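Search
Search this site
Search for:

The Waiting Room Should Go Back to Being a Room

By Colleen Campbell

8 min read

The clinic I have gone to for most of my adult life reopened in June after a renovation. The carpet is gone, the front desk is gone, and so are the magazines. In place of the desk there are three check-in screens on posts. In place of the old chairs there is a row of molded seats bolted to a rail, facing a television that shows advice about sunscreen. The work cost a good deal of money and I assume somebody was pleased with it.

I have sat in that room five times since then, twice for myself and three times with my mother. I think the renovation was a mistake, and I think the same mistake is being made in a lot of places. The people who plan medical buildings have decided that waiting is a failure of scheduling, and that a room for waiting should therefore be as small and plain as possible. I disagree with the first half of that and I disagree even more with the second.

The waiting is still there

The argument for the new kind of room goes like this. Online check-in and better booking software will cut the wait to a few minutes. Since people will hardly be in the room, there is no point in spending square feet on it. The space can be turned into another exam room, which brings in revenue and lets the clinic see more patients.

Each step sounds reasonable until you try it with a real day. A doctor's morning does not run like a bus line. Somebody comes in for a sore knee and mentions, with a hand already on the door, that he has been having chest pains. Somebody needs an interpreter. A baby will not hold still. The first appointment of the day runs ten minutes over and every appointment after it pays for that. Good doctors run late because they let patients finish talking, and I would not want that changed.

At my mother's last visit we waited 70 minutes. I do not blame the staff, who were working as fast as they could. I do blame whoever decided that a woman of her age would never have to sit in one of those seats for longer than it takes to tie a shoe. The seat has no arms. She cannot get up from a chair with no arms unless somebody pulls her, so I pulled her, in front of everyone, when her name finally came up on the screen.

What the old room did

I don't want to pretend the old room was beautiful. It had brown carpet and a ceiling tile with a stain on it that had been there for years. But it did several jobs that were never written down, and so they were not on the list when the architects asked what the room was for.

It let people sit at different distances from each other. There was a corner by the radiator where you could go if you were coughing, or if you had been crying. There were two chairs side by side near the window where couples tended to end up. A person in a wheelchair could sit next to the person who had brought them, and did not have to park in the aisle.

It had a desk with a person behind it. The woman at ours was named Teresa Ó Briain and she worked there for 24 years. She knew who was hard of hearing and would walk over to them. She would tell you plainly if the doctor was an hour behind, and that you had time to go across to the Brokine for a coffee, and that she would call you. None of the three screens has ever told me the doctor was running late. They say "You're all set!" and then they go back to the first page.

Teresa retired before the work started. I ran into her outside the hardware store on Custer Street this fall and asked what she thought of the new place. She said she had gone in for a flu shot and hadn't known where to stand. She had worked in that room longer than some of the doctors had been doctors.

And the old room had things in it for children. I want to stay on this point for a while, as it is the part of the renovation I find hardest to defend.

A child in a doctor's office has very little say in what happens. She is told to sit, told to open her mouth, told it will only hurt a second. The waiting room is the only part of the visit where she gets to decide anything, and what she gets to decide is what to pick up. In the old room there was a low table with wooden beads on wires, a bin of picture books with the covers taped on, and a play doctor's kit that must have been replaced many times over. I have watched a great many small children listen to the hearts of stuffed animals, and of their fathers, and once of me.

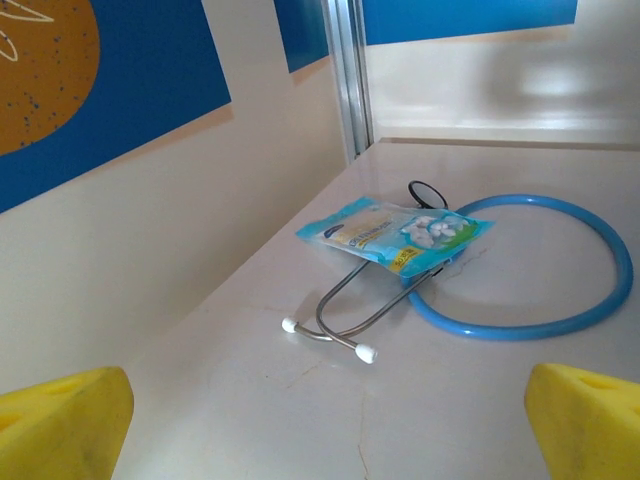 Toys are not a hygiene problem we can't solve

The reason given for getting rid of the toys is infection. I take that seriously. Toys get handled and chewed, and a clinic is where sick children are. During the worst of the pandemic it made sense to put everything away, and I would not have argued.

But door handles get touched too, and so do the check-in screens, which every patient in the building is now required to poke with a finger. I have seen one of them wiped down once. Hard plastic toys can be washed in a sink. Plenty of pediatric offices manage it with two bins, one for clean and one for used, and a standing job at the end of the day. Day care centers do this with hundreds of items. If a clinic can sterilize the instruments it uses to take off a mole, it can clean a toy drum.

I suspect that infection became the reason because it is a reason nobody can argue with at a meeting. The toys were also untidy, and somebody had to pick them up, and that somebody's hours were being cut. Those are ordinary budget questions and they ought to be discussed as such.

Now the children have a parent's phone. I don't say this to scold parents. I would hand over my phone too, if the other choice was a tired four-year-old on a bolted-down seat. But the room has been arranged so that there is no other choice, and then we complain that children are always on phones.

What it would cost

People who defend the new rooms like to say that comfort is expensive. I asked the clinic's management company, Flolta, what the renovation had cost and did not get a figure. That is their right. So I priced a few things myself, as a customer would.

A plain waiting room chair with arms, with a wipeable seat, from an office supply catalog, came to $455. That is more than I expected. It is also a chair that will last for years under heavy use. There are 17 seats on the rail at my clinic. Replacing all of them would be a real expense for a small practice, but replacing four would not, and four chairs with arms would cover most of the people who need them on a given morning.

A low table and a box of washable toys costs less than one of those chairs. A bookshelf costs less than that. A hand-lettered sign saying how late each doctor is running costs nothing but the minute it takes to change the number.

The person at the desk is the expensive part, and I won't pretend otherwise. A full-time receptionist costs far more than three screens over any stretch of years you care to pick. But I notice that the clinic still employs somebody to come out and help patients who can't work the screens. She comes out through a side door, apologizes, taps through the questions for them, and goes back in. She does this all morning. She is doing Teresa's job standing up, with no desk and no chance to learn anyone's name. I don't see what was saved.

The case against me

A friend who works in hospital planning read a draft of this and told me I was being sentimental. Her view is that the extra exam room matters more than any of it. If one more room means that people get seen this week instead of next month, then they can sit on a rail for an hour and be glad of it.

I have thought about that and I grant a good part of it. If I had to pick between a comfortable chair and an earlier appointment, I'd take the appointment, and so would almost anyone. What I question is whether those were ever the two things on the scale. My clinic added an exam room and did not add a doctor. On two of my five visits the new room was dark with the door open. A building can't see patients.

She also said that younger patients prefer the screens. Some do. I prefer the screens myself when I am only there for a blood draw and don't feel like talking. Keep one, then, and put the other two in a closet.

There is a dental office in the Villanueva building, two floors up, that went the other way. They have a desk, eight mismatched armchairs, a lamp, and a shelf of toys by the wall. They run late as often as anyone. I have never heard a patient raise their voice in there, and I have heard it twice this fall downstairs. I can't prove the armchairs have anything to do with that, but I would like somebody to look into it before the next clinic is gutted.

In the meantime I have written to Flolta and asked for four chairs with arms. I asked for them to go near the window, where the radiator is, and I asked whether there was still a box of toys in storage. My mother's next appointment is in two weeks. I plan to bring a folding chair in the trunk of the car.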